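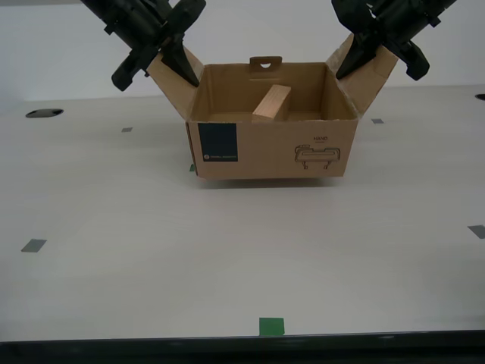
Cardboard box, flaps open.

A few notes on moving house between provinces, as we did it last year and people keep asking me. 1/11

We went from a two-bedroom rental near Mosby to a smaller place in Tarnevance. The distance on the odometer at the end was 3,228 km, including one wrong turn and a detour for gas.

Get your quotes early. We asked two companies in April for a move at the end of May and one was already full. The other wanted a deposit that day.

Most long-distance movers charge by weight. Books are the problem. We had 16 boxes of them and got rid of more than half before the truck came. The library sale took the paperbacks. Textbooks went in the recycling.

Use small boxes for anything heavy. The liquor store gives them away if you ask in the morning. Ones with handle holes are easier on the stairs.

Write the room on the side of the box. Once they're stacked you can't read the tops. I wrote on the tops.
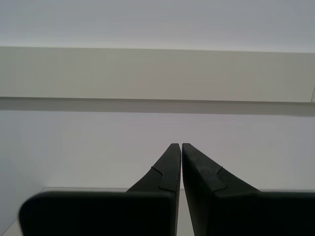 Health coverage: your old province usually covers you for a waiting period after you leave. Call both offices before you go and write down the date they give you. I was on hold for most of a morning and it was worth doing.

Driver's licence and plates have their own deadlines and they may not match. Our car needed an inspection before it could be registered. The garage found a worn tie rod, so budget for something like that.

Mail forwarding is cheap compared to a missed tax slip. We set it up for a year. Keso, our old internet provider, still managed to send the final bill to the wrong unit.

What I'd leave behind next time: the barbecue, the desk, all the curtains. None of the curtains fit. What I'd bring: the good shower head. We had to buy another.

Last one. Pack the kettle, sheets, a screwdriver and toilet paper in the car with you. Our truck came two days late and we ate takeout from Tomić on the floor. The cabbage rolls are good. 11/11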